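Notes from the Fondale Seed and Supper Club
Jan 22, 2021

Hello again, everyone, and a happy new year to those I haven't managed to ring yet. I hope you are all keeping warm and that the frost has been kinder to your pipes than it was to mine!

Our big news first. The shared larder parcels went out before the snow came, and what a lovely lot of letters I have had back. Celina Mazurek made the whole of her parcel last a fortnight (the barley went into everything, she tells me, including a pudding I am not brave enough to try), and Lợi Hà has written two full pages on broth, which I shall type up properly for the next issue as they deserve better than being squeezed in here between the notices.

Several of you asked about keeping dried goods through the damp months, so I had a long talk on the telephone with Czesław Krawczyk, who kept the stockroom at Kaczorowski's for years before he moved out to Grarkmont. He had plenty to say. Dried mushrooms want a jar with a proper lid, and they want to be kept well away from the cooker, however handy that shelf may be. Beans will put up with more, but old beans take an age to soften, so write the month on the jar when you fill it and use the oldest first. Flour he keeps in a tin in the coldest cupboard he has. Loose tea goes in the dark and nowhere near the spices, a lesson I learned myself with a whole caddy of Assam that tasted of cumin until Easter.

He was firm about packets, too. Once a packet has been opened, fold the top down tightly, squeeze out what air you can and put a clip or a peg on it, or tip the lot into a jar and tape the label to the side. I am a terrible one for throwing the label away and then standing in the kitchen wondering whether I have cornflour or icing sugar in my hand. My late aunt in Zinderville used to snip out the cooking instructions and keep them in an envelope inside the cupboard door, and I have started doing the same.

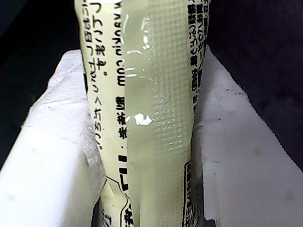
While we are on the subject of cupboards, do please have a look through yours for anything you know you won't get round to. The swap shelf is still going in the porch at the hall, and it is only as good as what we put on it. Unopened things only, please, with the date still readable. If the writing is in a language your neighbours may not know, pop a slip of paper on with a line or two saying what it is and how you like to cook it. Miłosz Tomaszewski did this with his buckwheat last autumn and it had all gone by teatime.

The kitty stands at £2,836, which is more than I had dared hope after such an odd year. We should be able to order seed potatoes and onion sets together again in March, and I would be glad to have your lists well before then. Wojciech Grabowska has kindly offered to do the driving, so let him know if you would rather have yours dropped at the gate.

Jars with good lids are wanted as ever, large ones especially. Leave them in the crate by the side door and I will wash them.

With love to you all, and do keep writing.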